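插花这件小事，我又折腾了一个月

2019年4月2日

上一期通讯发出去之后，收到好几封信问我同一件事：假花到底要不要认真插？我的回答是要，而且比真花还要认真。真花就算插得乱七八糟，香气和水灵劲儿也能帮你遮过去一大半，假花可没有这个本事，它往那儿一站，杆子直挺挺的，叶子全朝一个方向，谁看了都知道是刚从袋子里抽出来的。

我整个三月几乎都在跟花瓶打交道。起因是从Warnside的旧货市集上抱回来两只玻璃瓶（本来是去找台灯的，台灯没找着，瓶子倒是一眼看中了）。一只矮，竖条纹，透着一点粉紫色，颜色淡得像兑了很多水的葡萄汁；另一只大一些，瓶颈细细的，松石蓝，表面有一块一块的切面，光一照就亮闪闪的。摊主非要我两只一起拿，说分开卖不吉利，我也不知道这是哪里的规矩，反正我掏了钱。

回来之后我就犯了难。手头的花是早就有的，蓝的一把，白的一大把，都是在Ladavau那家布艺店清仓的时候买的，一直压在箱底。蓝花配蓝瓶？听着顺理成章，可是我试了一次就拆了，花和瓶子糊成一团，远远看过去像一根蓝色的柱子。后来我把它们对调过来，蓝花去粉紫的矮瓶，白花去松石蓝的高瓶，一下子就顺眼了！粉紫和蓝挨在一起有一点点甜，白花又把那只蓝瓶子衬得特别透。所以第一条心得送给大家：瓶子已经有颜色的话，花就别再跟它抢同一个颜色。

第二条是关于高矮的。矮瓶子我原先总觉得只能配短短的一小撮，剪得整整齐齐，像个蘑菇。这次我偏不剪，让蓝花散开来，花瓣往四面张着，瓶子反倒显得稳当。高瓶子里的白花呢，我留了长长的叶子，让它们往上、往外扇开。叶子千万别舍不得弯，拿手指从根部往梢上慢慢捋，捋出一点弧度再放进去，比什么技巧都管用。

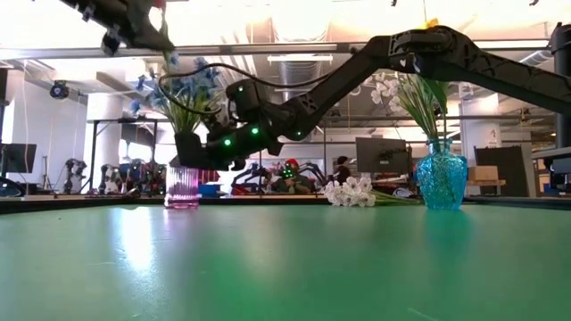 我插花有个坏习惯，喜欢把没想好的那几枝先横在桌上，等前面的都站稳了再看要不要加。很多教程会告诉你先全部理好、按长短排队，我试过，排着排着就没兴致了。我宁可让它们先躺着，白的就躺在两只瓶子中间，抬头看一眼，低头拿一枝，加进去，再看一眼。加到某一枝的时候会突然觉得“够了”，剩下的就收起来。上个月我有一次没听这个声音，硬是把一整把都塞了进去，瓶口挤得一根牙签都插不下，最后还得一枝一枝往外拔，拔得绿色的皮都翻起来了。

说到瓶口，细颈瓶真的要多讲两句。细颈的好处是花不会东倒西歪，三五枝就能撑得起来；坏处是你没有太多反悔的机会。杆子和杆子在里面互相别着，你想动最里面那一枝，外面的会跟着一起转。我的办法是先把要进去的几枝在手里握成一束，松松地转一转，看好哪一面朝前，然后整束放下去，最后再单独补一两片叶子。要是杆子太粗，就把下半截上多余的小叶全部捋掉，能细不少。

敞口一点的矮瓶正好相反，放进去容易，站住难。花往一边倒的时候，很多人第一反应是再加几枝把它顶住，结果越加越重，倒得更厉害。我现在的做法是往对面放一枝最不起眼的，只要叶子不要花，让它的杆子在瓶底斜斜地卡住。瓶子是透明的，底下的杆子看得一清二楚，所以交叉也要交叉得好看些，我会弯下腰平着看几遍。

再来说说桌面。读者来信里有一位住在Odness的朋友，说她家的瓶子怎么摆都显得“飘”。我猜是桌子颜色太浅了。有一点颜色的桌面其实很帮忙，绿色尤其好，像是给花铺了一小块草地，粉的放上去更粉，蓝的放上去更清凉。桌面要是再带一点点光，瓶子底下还会拖出一道淡淡的影子，等于白送你半只瓶子。我现在特别迷这个，摆好之后总要蹲下来找那道影子在哪里，角度差一点就没了。

两只瓶子之间的距离我也琢磨了很久。一开始我让它们肩并肩站着，像在排队等车，很呆。后来把矮的往前挪，高的往后退，中间空出一大块，整个桌子就松快了。空的地方不用急着拿东西去填，放个小摆件、放本书都可以，不放更好。我那几天恰好什么都没放，就这么看着，居然看了一个下午。
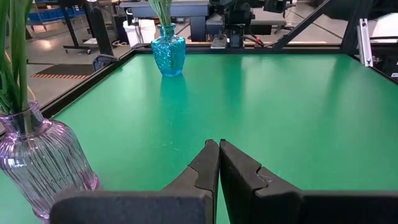 粉瓶在前，蓝瓶在后，蓝瓶脚下拖着一道淡淡的倒影。

顺便回答几个来信里的小问题。

玻璃瓶怎么洗？带条纹的那种最容易在沟里积灰，湿布抹过去只抹到了凸起的地方。我用旧的软毛牙刷，顺着竖纹刷，再用温水冲。带切面的瓶子也一样，刷完一定要擦干，不然每一个小面上都留一个水点子，干了以后就是白斑，整只瓶子灰蒙蒙的，一点都不闪了。细颈瓶里面够不着，抓一小把生米，加点水，捂住瓶口摇一摇再倒掉，挺干净的。

假花怎么去灰？别用水泡！我泡坏过一把，叶子边上全起了毛。吹风机开冷风，离远一点，从花心往外吹，吹完再用干的化妆刷扫一遍。蓝色的花特别显灰，白色的倒是会慢慢发黄，所以都别摆在太阳直晒的地方。

要不要往瓶子里放水？有人觉得假花放水是自欺欺人，我倒觉得透明的瓶子可以放一点点，不过得先看杆子里的铁丝有没有包好，没包好的泡几天会生锈，水也跟着变黄。我这两只都没放，喜欢它们干干净净的样子。

预算多少合适？有位读者说她看中了一只Bermúdez的老瓶子，要400，问我值不值。我没见过实物，不敢乱讲，只能说我自己在一只瓶子上花的钱从来没超过40，摔了也不至于心疼得睡不着。（我摔过的，而且摔过不止一只，有一只买回来的当天就没了。）

下一期我想试试把颜色再减掉一点，只留白花和绿叶，瓶子还用这两只，看看粉紫的那只撑不撑得住。如果你家里也有一只一直不知道该配什么的瓶子，写信告诉我它什么颜色、瓶口多宽，我挑几只在下期里聊。照片随便拍就行，桌子不用收拾。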